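Stoltley Releases Bavari 14, Planning Software for Two-Armed Robots

12 November 2019

Stoltley is excited to release Bavari 14, a new version of its planning software for robots that work with two arms. Bavari plans both arms together, so they can share one long or awkward object without getting in each other's way.

Household items are a great workout for the planner. A dustpan has a bulky scoop at one end and a thin handle at the other, and each gripper needs its own approach.
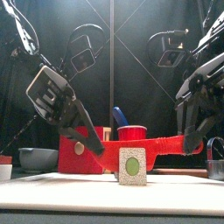

What's New

The grasp library now covers 800 objects, up from 22 in the first release last May! Bavari 14 also reads scene files from Sastry, our perception package, and a failed plan now reports which joint ran out of room.

Availability

Bavari 14 is a free update for current users. Setup notes are on the Stoltley downloads page.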